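Workshop tips for people who write music apps in a spare room

Our three-person team has been building a practice app called Rashti for long enough to have strong views on desks, cables and snacks. Most of what follows was learned the hard way, some of it twice. 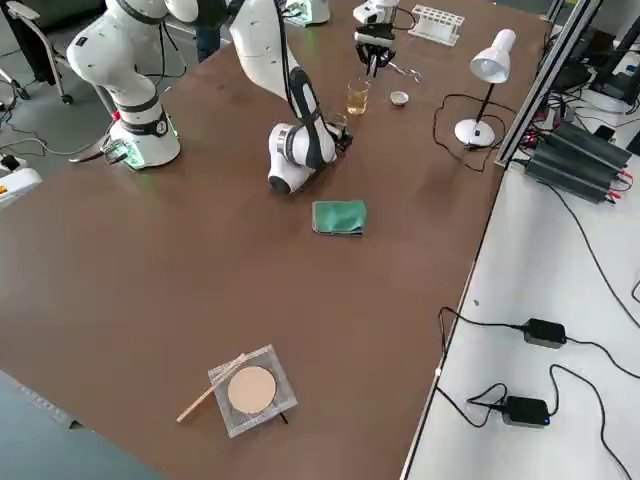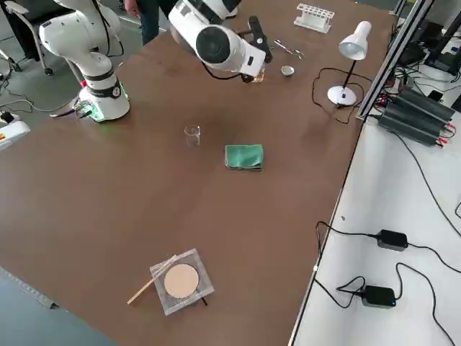

Hiba Najjar objects that any list of workshop tips ought to begin with headphones, and that ours starts with cables only because I own the most of them. Fine. Headphones first.

Hang them up. A coat hook screwed to the underside of the desk costs next to nothing and saves the headband from being sat on. Wipe the ear pads with a barely damp cloth once a month and let them dry overnight. If the pads are shedding black flakes into your ears, the cloth is too late and you need new pads.

Label both ends of every cable

Masking tape and a marker will do. Fold the tape over into a little flag and write what the cable is for. "Phone, test" is a good label. "Misc" is a confession. I once spent an evening chasing a bug in our audio code, rewrote the buffer handling, and then found that I'd been listening through the wrong interface the whole time. The rewrite was worse, too.

Retire old cables properly

A charging cable that works only when bent to the left does not work. Take it to electronics recycling. Do not put it back in the drawer, where it will breed.

Give the test phones a rack

We have 13 of them, going back to models that wheeze when you open a calendar. A wooden dish rack holds them upright with the screens visible and the cords running out the back. Write the system version on a sticker and put it on the back of the phone. Turn off automatic updates before you do this, or you will be writing a lot of stickers.

Quiet the room cheaply

Thick curtains and a full bookcase will take the edge off an echo. Egg cartons will take up space and make visitors ask about breakfast. If you record samples at home, as we did for Rashti, unplug the fridge for the take and leave your car keys inside it. You can't drive off without remembering to plug it back in - a trick I recommend to everybody except people who take the bus.

Keep coffee lower than the keyboard

A small stool beside the desk is the right height. A spill then lands on the floor, which has no warranty to void. For a keyboard that has already had its drink: unplug it, turn it upside down on a towel, and leave it alone for a couple of days. Skip the hair dryer. I know you want to use the hair dryer.

Back up before you tidy

Folders first, desk second. I cleared out 325 old sound files in July, feeling very grown-up, and 18 of them were the metronome.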